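About Trillari Water Testing

Trillari started with one well, and it was ours. When we bought the old Linel farm outside Botley, the water tasted of pennies, and we spent most of a summer trying to find someone who would test it and then explain the results in words we understood. In the end we learned to do it ourselves, and pretty soon the neighbors were leaving jars on our porch!

Today there are nine of us, and we look after 400 private wells between Botley and Osagie Creek. We still pick up samples if you can't get into town, and we still call every household with the results – even the good ones, which are our favorite calls to make.

Our lab is the old creamery on Mill Road, and you're welcome to stop in and see where your water goes. Kids on our October open house tours always ask about the clear plastic boxes with all the little round wells in neat rows and the yellow label stuck on (wells for your well water, as we like to tell them). Come by any weekday morning, and bring your questions along with your jar.

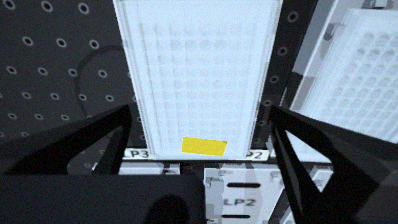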